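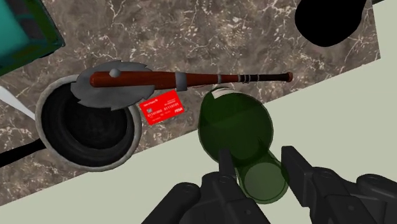 Subject: Re: [derketti-users] Gripper yaw jumps when the clutch is released
List: derketti-users
Sent: February, 16:40

> We are collecting remote-control demonstrations in Stilteck with the
> Derketti hand controller. When the operator releases the clutch to
> reposition the hand and then engages it again, the gripper yaw jumps,
> sometimes by 90 degrees. Position is fine. It happens on maybe one
> episode in ten, mostly when the arm is reaching low. Is this a
> controller problem or something in the IK? We have 1,000 episodes
> already and would like to keep them.

It's the IK. We had the same thing at Bhatt last fall and spent too long looking at the controller logs, which were clean.

On re-engage, Derketti stores the current hand pose as the new origin and sends only deltas from there. Stilteck then solves for the target pose from the rest configuration, when it should start from the current joint state. For a parallel gripper with the symmetry flag on, two wrist solutions count as equal, and the solver takes whichever is closer to rest. Low reaches put joint 7 far enough from rest that the other one wins.

Two settings to change in the session config:

ik.seed = current
gripper.symmetric = false

The first one fixes most of it. The second is needed if your operators rotate the wrist a lot between clutches. You lose a little reach near the joint limits — we have not found it to matter for tabletop work.

As for the episodes you have, the clutch state is saved in the action stream, so the bad ones are easy to find. Look for a joint 7 change above 0.3 rad within five steps of a re-engage. Out of our 3,000 we dropped some 100 and kept the rest. Don't try to smooth over the jump. We did that on the first batch, and the policy trained on it learned to pause and twist above the bottle before closing.

Our test layout is the cluttered marble counter from the Clernel asset pack. The bottle is the pick target and everything else is a distractor. A good pose for checking the fix is the approach from above with the fingers open:
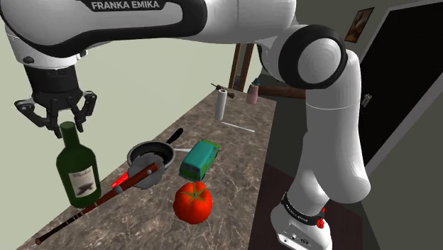 Franka arm over the counter, gripper open above the wine bottle.

Hold there, release the clutch, move your hand 20 cm or so to one side without rotating it, and re-engage. The fingers should not move at all. If they do, the seed setting has not been picked up. Check that you don't have an older session file in the run directory, as that one takes priority and there is no warning.

One more thing, unrelated to yaw. If you record the wrist view, log it at the control rate. We had it at half rate for a while, and the frames near finger closure did not line up with the gripper command. That cost us more episodes than the IK did.

I can post the filter script if there is interest. It expects the old episode format, so you would need to rename two fields.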